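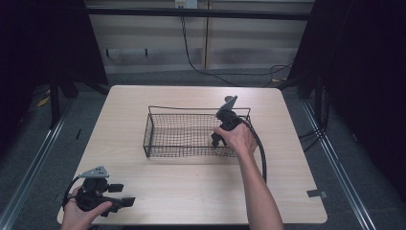
Ticket 1518
Opened: 2025-06-18
Reporter: Maeve Scanlon, Julwood office
Product: Velergate print server
Status: Closed

Jobs sent to the Arnis queue stay at "Spooling" and never reach the printer. Maldonado queue on the same server prints normally.

Checked port and driver on both queues. Driver versions match. Arnis port still set to the address used before the December move.

Changed port to the current address. Queue held 226 jobs, all stuck. Stopped spooler, cleared the folder, restarted. Test page failed with error 2.

Removed and re-added the port with status monitoring off. Test page printed. Reporter confirmed 2 invoices printed from her own login.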